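Checking the Wrist Camera View on a Two-Arm Bench Rig
By Leonidas Economou, March

Once both arms move and home correctly, the next job is getting a useful view from each wrist camera. This takes an evening if the mounts are already printed. Do it before you record any runs, because shifting a camera later means starting the recordings over.

You need both arms bolted to the extrusion frame, the camera mounts, a 2.5 mm hex key, threadlocker and something to aim at. I use a small artificial plant in a pot. The leaves stick out at different heights, so you can tell quickly whether near and far objects are both in focus.

1. Power the arms with the grippers open and send both to the home pose.

2. Set the plant on the tabletop where the two arms can both reach it. Mark the pot's position with tape.

3. Loosen the two screws on the camera mount and tilt the camera until both fingers show and their tips point at the middle of the picture. You want to see the fingers and a good stretch of table past them. Snug the screws but leave the threadlocker for later.

4. Close the opposite gripper on a thin, pointed object and jog it in slowly until the tip is over the plant. Keep speed at 5 percent for this. Stop if the fingers of one arm get near the camera housing of the other.
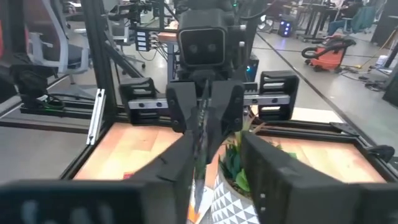

View from one wrist, with the other arm's gripper holding a pointed object over the plant.

5. Look at the tip of the object in the live view. If a finger covers it, back the arm off and tilt the camera again. Check the cables above the opposite wrist too. They should have slack at the top of travel and stay clear of the jaws.

6. Lock the exposure. I ended up at 700 on the slider in Dravel, with the overhead lights on. Auto exposure hunts whenever a gripper crosses the view.

7. Run the arm through 11 poses and return to home. If the plant has moved in the view, a screw is loose. Once it holds, apply the threadlocker and repeat for the other arm.

Save the settings under the arm's name. Mine got swapped once, and the left arm ran with the right arm's exposure until Anastasia Katsaros spotted it.

Contact | Copyright Skostitar Workshop | Back to top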